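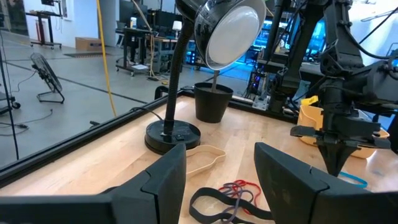 Rubber bands are a bad thing to be lazy about. A band never lies the same way twice, and a set of 300 tidy examples teaches an arm to handle tidy bands.

Afia Darko argues that hesitant takes should be cut before training. I would keep most of them. When we went through 177 of ours at Tremenine, the slow ones held nearly all the corrections, and a correction is what the arm needs to learn when a loop slips. Throw out the takes where the operator gave up. Leave in the fumbling.

Recent items
Who should label a failed grasp?
Aba Bawa on paying operators by the hour
Notes from the Cluner workshop, November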